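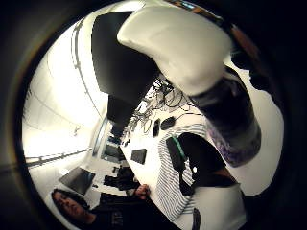
August 13, 2024

Dye bench, second go at the walnut brown. I said last time I'd write things down as I went and then wrote down nothing except the weight of the wool, so this is me being good (or better, anyway).

The yarn is the Bakalis two-ply, the same undyed batch as before, 505 grams of it once I'd wound it into skeins and tied them. I tied them far too tightly the first time and got pale bands under every tie, which looked rather nice on one skein and dreadful on all the rest. Loose figure-of-eight ties this time, in white cotton. Soaked overnight in the blue tub with a tiny squirt of washing-up liquid. Whoever moved the blue tub to the bottom shelf, thank you, my back is a fan.

Alum in the pot first, dissolved in a mug of hot water before it went anywhere near the wool. I brought it up slowly, took most of an hour over it, and let it sit at a bare steam for another hour with the lid half on. No felting that I can find! I've gone through every skein with my fingers and there's one slightly grabby patch near the end of a skein, which I think was there when it came off the cone.

Now the walnut. These are the husks from the Flarnen hedge, dried last autumn and kept in paper sacks. I'd been worried about mould, and there was a bit of grey fluff in the bottom of one sack, so I binned that lot and used the other. They've been steeping in the lidded bucket for 6 days. The smell is somewhere between a pond and a tannery. I strained it through an old pillowcase, then through the pillowcase again folded double, because last time I was picking crumbs out of the yarn until Christmas.

Meter number at the end of the strain was 2245, which I'm putting down for the gas sheet as I always forget it and then have to guess.

First skeins in and I was properly disappointed for a while. They came up a sort of weak tea colour and just stayed there. I had a sandwich, sulked, came back, and they'd gone a lovely warm mid brown, a bit like a conker that's been in a coat pocket. I think I've been pulling them too early all along. The notes pinned up by the sink say to leave them in as the bath cools and I've never had the patience. Patience it is, then.

I put 2 skeins through an iron dip afterwards, just to see. It wants hardly any iron at all, a pinch in a full pan, and they were in and out in the time it takes to rinse the stirring stick. They've shifted towards a cold greyish brown, very smart, very school uniform. The handle is a touch harsher, so I wouldn't do a whole jumper's worth. It might be good for the cuffs and neck on the Leker cardigan if we're still doing the plain body with a darker edge. Are we? The pattern sheet on the board has been crossed out and I can't read what's been written over it.

Rinsing took ages. The first few waters ran like coffee, then it dropped off quite suddenly. I used the Cluloseck wool wash in the last rinse and it does leave things softer, although I'm not keen on the scent and would happily buy the plain one next time if they still make it.

Things to sort out. The big thermometer is reading high again compared with the little one, and I trust the little one. Don't use the long wooden spoon for anything pale, it's soaked up iron and it will ruin your yellows. We're nearly out of alum, so would the next person ordering please put it on the list, and cream of tartar as well.

I've kept the leftover bath in the bucket with its lid on. It's got plenty left in it and I'd like to try it on the grey fleece, and perhaps some linen, which I've been told hardly takes walnut at all, but I'd like to see for myself. Please don't tip it away even if it starts to hum. If it's still here in September you have my permission.

Samples are cut and stapled to the card, plain walnut on the left, iron on the right. Still need to put one of each in the window under half a strip of foil for the light test.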